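## Thread belongs in the state estimate

Most suturing planners I review track the needle and treat the thread as somebody else's problem. I think that is a mistake in the software architecture, and better segmentation won't fix it.

At Okow we replan at 10 Hz from a wrist view. The needle is a rigid curve with a known model, so pose fitting behaves. Thread has no fixed shape, shares its colour with the short strands at the wound, and vanishes into glare. A mask that drops half an arc gives the planner free space that isn't free.

Poonam Mishra argues for a learned policy that never represents the thread at all. Her results on the Kondora bench are good. My objection is debugging: when a run fails, I want a logged hypothesis I can inspect – even a poor one.

My preference is a coarse spline per strand, with a confidence on each segment, carried through occlusion and allowed to decay. Low confidence should widen the keep-out margin. It costs 18 ms per cycle on our hardware, and I would pay double.
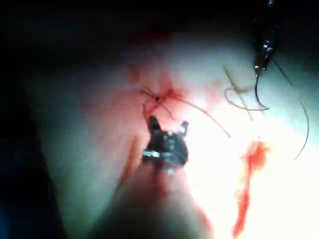

## Notes on tooling

The spline viewer is in the Dekker branch. Send log format complaints to Karim Karam.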